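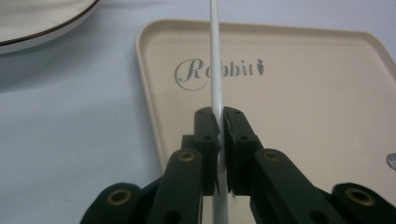 Thin white rod, beige tray behind.

Posted by Samah Shehata on February 27, 2020
Filed under: Home & Muddle, Making Things

So I have finally done the craft cupboard. I've been threatening to do it since December, when I opened the door to get the wrapping paper out and a bag of buttons came down on my head, and I shut it again and bought gift bags from the garage.

It took me two whole evenings and most of a Sunday. I had this idea that I'd have everything out on the carpet, make some sensible piles and be done in time for tea. Ha! By six o'clock I was sitting in the middle of it all eating toast and reading the instructions for a rug kit I bought when I lived in the old flat. It's a lovely rug, a fox in the snow, and I have done one ear.

The wool was the worst. I weighed it on the kitchen scales because Jintana bet me I had more than she did, and the odd balls alone (just the odd ones, nothing with a full set) came to 769 grams. She has less than that in total, the smug thing. I've kept the greens and the good navy and the rest is going to the knitting group at the library, who are always after bits for squares.

Then the paper. Card, tissue, that crinkly stuff that comes round Easter eggs, 127 sheets of origami paper in a packet that says 150 — I must have had a very busy week at some point, though I can only remember making one crane and it had a limp. I've decided the origami stays. It's flat and it doesn't do any harm.

What I'm really pleased with is the long things. Long things have always beaten me. Dowels, knitting needles, rulers, the bamboo skewers, they won't go in a box and they roll off a shelf. Jintana suggested standing them in jars, which I was sniffy about, but I tried it with three big coffee jars and it's brilliant! They're sorted by length and I can see the lot when I open the door. I did put a folded duster in the bottom of each one so they don't clatter.

I spent £20 altogether, mostly on two drawer units from the market and a label roll I got far too excited about. Every drawer has a label now, including one that says STRING (SHORT), which my mum used to have on a tin and I always thought was a joke until I needed one.

Things I still can't part with: the glitter, the broken pinking shears, more than 15 zips cut out of old trousers, and the fox. I moved the fox to the arm of the sofa so I'd have to look at it. I've done four rows of the other ear since Sunday and run out of orange — and yes, I'd already put the orange in the library bag.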